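Home | Minutes | Projects | Contact
Last updated 2022-02-26
Posted by the Stilow project secretary

Coffee task, hand-guided teaching

We picked up happily where January left off, and everyone agreed (after a good long chat!) that the glass needs a slow, gentle grip near its narrow end.

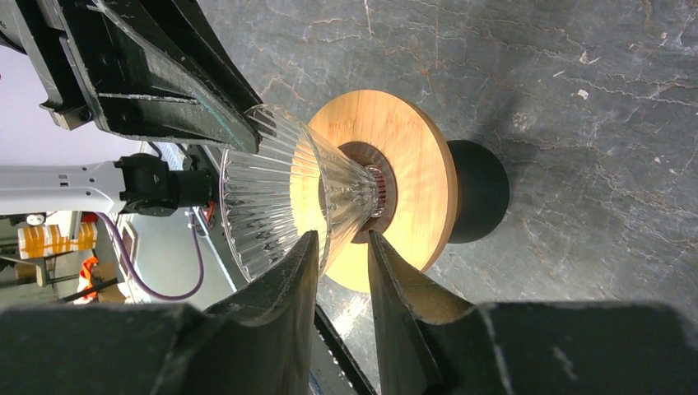

Remote control

Rullo would like 20 more runs with the dripper, starting each one with the fingers open.
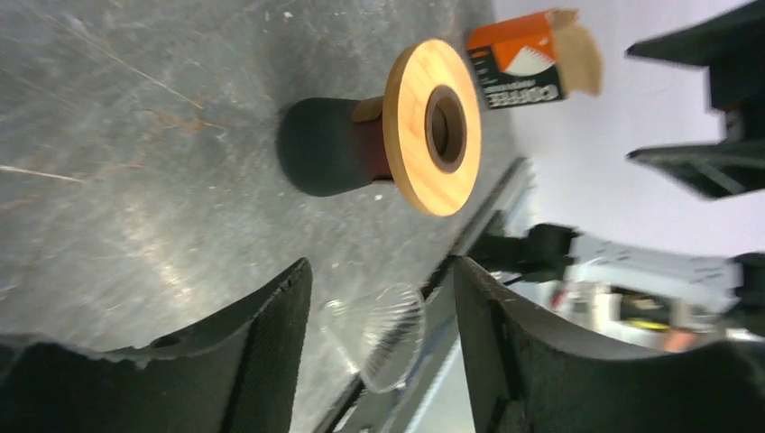

We also settled that any run where the operator hesitates for more than 3 seconds stays in, and Brodiner will kindly label them.

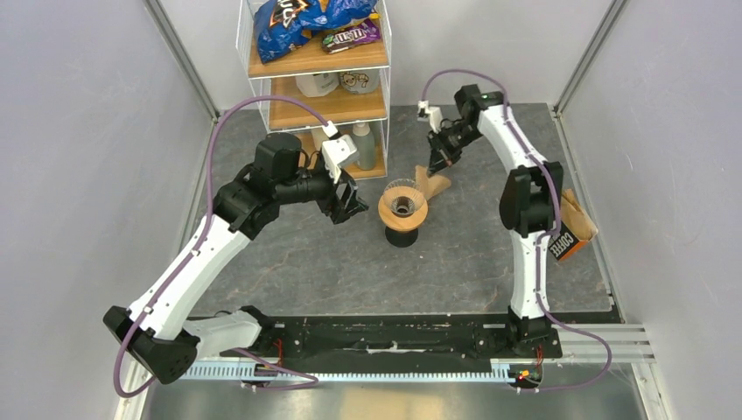
Both arms at the dripper stand, filter by the right gripper.

Next meeting in room 402.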